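Ceasefire monitors pulled out of Tedomside in July after a week of shelling along the river road, leaving both sides to blame each other for the collapse of a truce that had held for 19 days.

The government in Jametia says rebel units fired first, hitting a grain store and a bus depot before dawn. The rebels deny it and say army guns opened up from the hills near Plalirix. Neither account could be checked. The district hospital has treated 121 people for blast wounds, nine of them children. 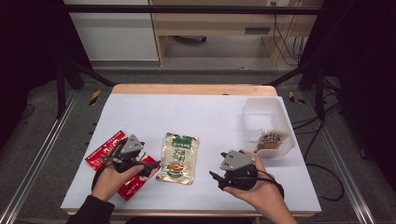

Efraín Quispe told reporters by phone that his family had spent four nights in a school basement and had heard firing from both directions. He said he did not care who broke the truce, only that the road south be opened so people could leave.

Aid groups have asked for a daily six-hour pause to move supplies. The army has agreed in principle but wants to search each truck. The rebels have not replied. A convoy carrying flour and medicine is waiting at the Nina crossing, and around 110 families are camped in the fields beside it.

Talks on a new truce are due to resume next month.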